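5 Oct 2026
Dye bench, Brustidport workshop

Marbling size, second batch. Carrageenan in distilled water, blended for 2 minutes and left in the covered bucket overnight. Skimmed the foam at nine this morning. Thickness is better than the first batch – it falls off the spoon in a sheet and the surface closes without a wrinkle. Poured 1,000 ml into the small tray and kept the rest cold.

Alum: brushed onto 36 sheets of the Calik paper, pencil cross on the treated side. Two had dried with streaks where I overlapped the brush, so those went to the scrap drawer for testing color.

Combs

Pulled test patterns with the homemade rake first (pins in a strip of mat board). It still drags to the left. The pins at one end have loosened and the card is soaking up size, so it won't last to December. Then went through the bought combs to see what could stand in for it. Long, close teeth give a very fine nonpareil, but paint collects between them and has to be wiped off after each pass. Wider spacing is easier to keep clean. For the Entwistle endpapers the pattern should match the old boards, and those have broad, even scallops, so fine teeth are wrong for that job anyway.
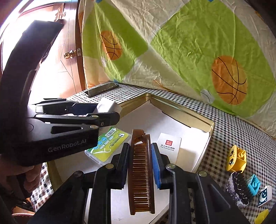

Paint

Five colors tested, dropped in this order: black, indigo, ochre, red, white. Black sank at first. One more drop of ox gall brought it up. Ochre spread too far and pushed the indigo into thin veins, which looks good but isn't what Miroslava Antoniuk asked for. Diluted the ochre and tried again; spread was then close to the indigo. Red needs regrinding, there is grit in it. White is fine as it is.

Kept 18 pulls out of the morning's work. The rest had air bubbles or a hesitation line from laying the paper down too slowly. I do better starting at the near corner and not stopping.
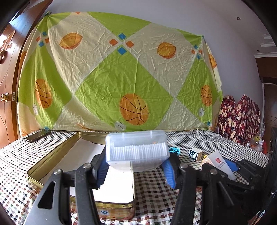
Rinsing was the weak part today. I ran the Fluvalico tap too hard and lifted red off three good sheets. A slow pour from a jug, with the sheet on a sloped board, left the color alone. For drips along the margins, cotton pads work better than paper towel: press, lift, take a new one, no rubbing. They are easiest to deal with stacked in a clear box with a hinged lid, which also keeps splashes off them. Newsprint strips are still best for skimming the tray between pulls.

To do

Regrind red.
Make a new rake with wider pin spacing, sealed edge.
Try the size again tomorrow, straight from cold and then at room temperature, same colors both times.
Ask Miroslava whether the veined ochre sheets can go in the sample book.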